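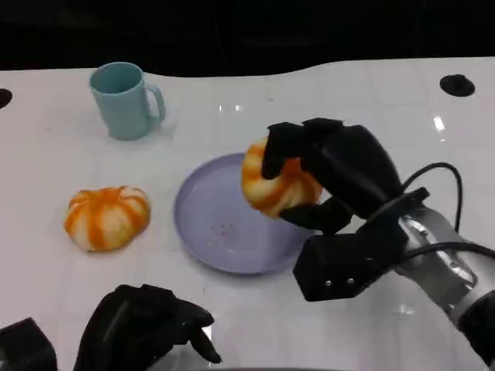
Robots at Bikside: Staff Questions

Last updated Jul 5, 2022

Buvum is bringing two-handed robots into the table display and returns work at the Bikside site. These are the questions that came up most in the shift meetings and in the question box. If yours is missing, contact Ruth Pacheco in the site office.

What will the robots do?

They will pick up single items and set them on or next to a plate, the way we do now when we put together seasonal table sets. The test items include the orange-and-white toy pumpkins, a lavender plate and a teal plastic mug. Boxing, taping, labeling and loading stay with people.

Why the pumpkins?

They come in for fall, they are an awkward shape to hold, and we handle a lot of them. A robot hand has to get its fingers over the top and its thumb underneath. Last season we packed 1,216 sets with pumpkins in them, all by hand.

Is anyone losing their job?

No positions at Bikside are being cut under this project. The commitment covers everyone on the payroll as of February and is in the letter you received then. Temporary hiring for the fall will be lower than last year, and we told the agency so in the spring.

Will my hours change?

Day shift hours stay the same. The evening shift will start 30 minutes later on the weeks the robots are being set up. You are paid for the full shift on those weeks.

Who is being trained, and on what?

Seven people from the display team have signed up for the first group. They learn how to start and stop the robot, how to lay out items for it, how to clear a dropped item and when to call for help. Kálmán Sárközi runs the training. Nobody needs a technical background. A second group opens once the first is signed off.

Do operators get paid more?

Yes. The operator rate starts on the first full pay period after you are signed off. The amount is on the pay scale sheet at the site office.

What does the robot cell look like?

The robots are mostly black and silver-gray, with jointed black fingers on each hand. There is cabling along the arms, so keep lanyards and loose sleeves away from them. The area also has other arms of different makes, along with curtains, cloths and bright lights.

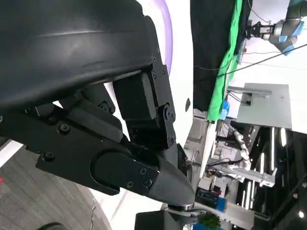
Can I refuse to work next to a robot?

Talk to your shift lead first. For the rest of this year, work in the cell is by sign-up only, and staying out of it will not count against you in a review. After that, new openings on the display team will list robot work as part of the job.

What should I do if it drops something or stops?

Leave the item where it is. Press the stop button, wait for the operator, and do not reach across the table while the arms have power. Only a signed-off operator can restart it.

Is the robot measuring how fast I work?

The system, called Ritotness, logs its own picks and drops. It does not log staff names or badge numbers. Managers see a daily total for the cell, and the same total is posted by the time clock.

How fast is it compared with a person?

Slower, for now. The target for the end of the trial is 200 items per shift. The best shift to date was 377 for a two-person team working by hand.

Who cleans the plates and table?

The operator on duty wipes them down at shift change. Use the dry cloths only. Spray stays out of the cell.

Where do I send a complaint or a suggestion?

Use the question box or see Ruth Pacheco. Written replies go up on the board within one week.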